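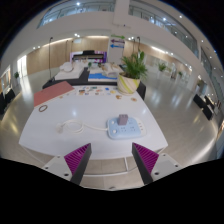 Do you need to know how to code to teach a robot with the Jultell hand gripper?

Anyone who can squeeze a handle can record a task; the code comes later, with training. I had my first clean demo in 13 minutes and grinned all evening!

The grip is light, and the ridged pads hold thin stuff well. My wrist was tired after 30 takes — a strap would help.

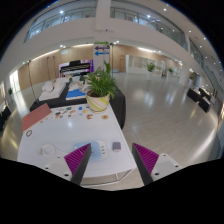
How many demos does one simple task take?

I used 34 for a plug-and-unplug job, and the arm copied it nicely. Vary your starting spot each time.

Regula Sutter, May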